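How to Speak at a City Council Meeting

By Tahmineh Mohammadi
Monday, November 4, 2019

Anyone who lives or owns a business in Postcombe can speak at a regular council meeting. You do not need to be a member of a group, and you do not need to bring a lawyer. These steps cover the usual way to do it.

1. Find your item on the agenda

The agenda goes up on the city website the Friday before each meeting. Paper copies are kept at the clerk's window on the first floor. Look for the item number and the title. If the matter you care about is not listed, you can still speak, but only during open comment near the end of the night.

2. Sign up

Fill out a speaker card at home or at the clerk's window. It asks for your name, your street, the item number and whether you are for, against or neutral. Cards close 15 minutes before the meeting starts. Open comment is limited to 13 speakers, taken in the order the cards come in. In September the list filled up well before the doors opened, so go early if the Gitano Street parking plan is on the agenda again.

3. Write down what you want to say

You get 2 minutes. Sit down at a table with a pen and one sheet of paper and write it out by hand, then read it aloud with a clock next to you. Most first drafts run long. Put your request in the first two sentences: "I am asking you to vote no on item 6." Follow it with your main reason and one fact that supports it. Cut the background, as the staff report already has it.

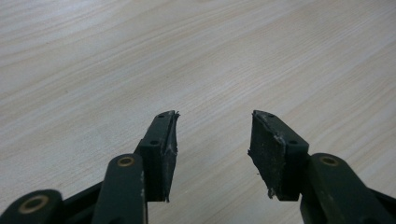

Clear some table space before you start writing.

If you want council members to have something in hand, bring 13 copies and give them to the clerk before the meeting. Do not walk them up yourself. Number the pages and put your name on the first one.

4. Use an example from your own life

Council members hear the same general points many times in one night. A short account of how the item affects your street or your shop is easier to remember. Jamshid Jafarzadeh spoke last spring on the home kitchen permit. He described what he cooks, how many orders he fills in a week and what the new fee would cost him, and he finished with time left over. Two members asked him questions.
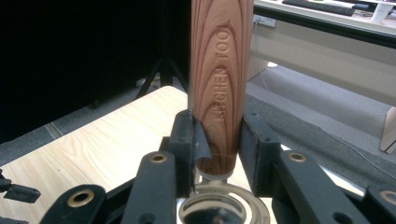 5. At the meeting

Take a seat near the aisle. When the clerk calls your name, go to the lectern, give your name and street, and begin. Speak to the chair, Saeed Mirzaei, and leave other speakers out of it. A yellow light means 30 seconds are left. When the red light comes on, finish your sentence and stop.

Members may ask you a question. Answer it if you can. If you can't, say you will send the answer to the clerk, and do it the next day.

6. Afterward

You may leave once your item is done. Votes are posted with the draft minutes, usually within the week. If the item is held over, your comments stay on the record, but you will need a new card to speak again.

If you can't attend, email your comment to the clerk's office by noon on the day of the meeting, with the item number in the subject line. Written comments go to all members but are not read aloud.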